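Home | Notes | Projects | Reading | Contact

Resetting the task, and what it did to our results

It has been some time since the last entry on the Jerum study, and several readers have written to ask whether the work is continuing. It is. The spring was taken up with a matter that had seemed minor when the study was planned, namely how the cube is put back before each attempt.

For those who have not followed the earlier notes, Jerum is a small study of imitation learning on a low-cost arm. A person guides the arm through a simple sorting task, the movements are recorded, and a policy is trained on the recordings. The method is a plain one and was chosen for that reason. We wished to know how far a modest set of demonstrations would go if they were gathered with care.

The first set, which we call Sendero, contained 553 demonstrations. In almost all of them the block had been set down by hand in what the operator believed to be a random position. When the positions were plotted in March, they fell into four tight groups. A policy trained on Sendero did well inside those groups and poorly between them. It would move with every sign of confidence to a point where a block had often been, and close on nothing.

The second set, Ponden, was gathered under a stricter rule. Start positions were drawn from a list prepared beforehand, and the operator was not permitted to swap one for another, however awkward the reach. Ponden is smaller, and it took a good deal longer to record. Each policy was then given 60 trials from positions that appeared in neither set. The policy trained on Ponden completed more of them, and its failures were spread across the table – a pattern we regard as healthier than a few blind areas.

I should add a word of caution. The two sets were recorded some weeks apart, and the operators had gained practice in the meantime. A fair comparison would require a third set, recorded now under the old habits. We intend to do this before making any firm claim.

The arm, the cube and the sorting board at work:
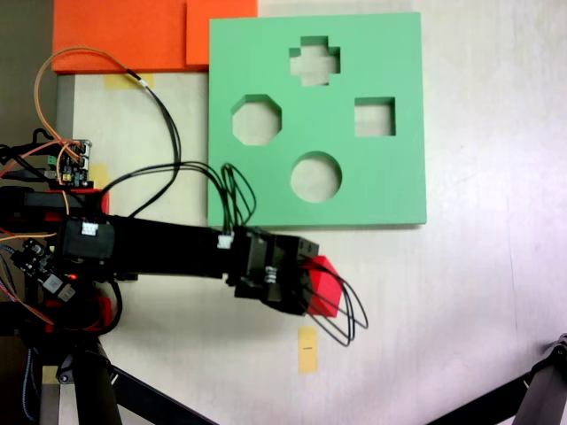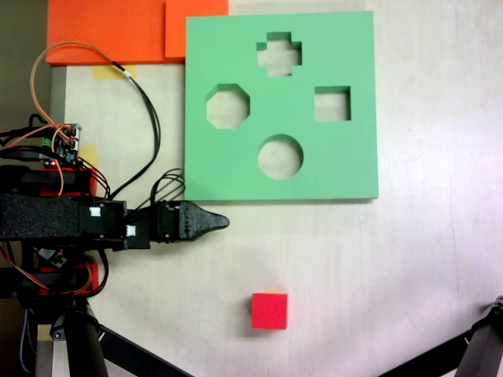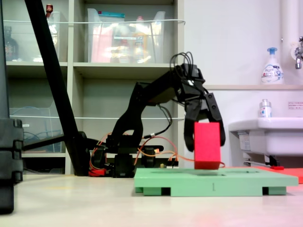 The question of grasp height remains open. Many of the recorded demonstrations approach from nearly the same height, and we have not yet tested whether varying it would help or simply make the learning slower. The Tiongson scripts, which we use to cut the recordings into single attempts, will also need attention, as they now drop the last moments of a release if the operator lets go slowly. At present the combined recordings come to roughly 1560 minutes, and all of them will have to be cut again once the fault has been put right.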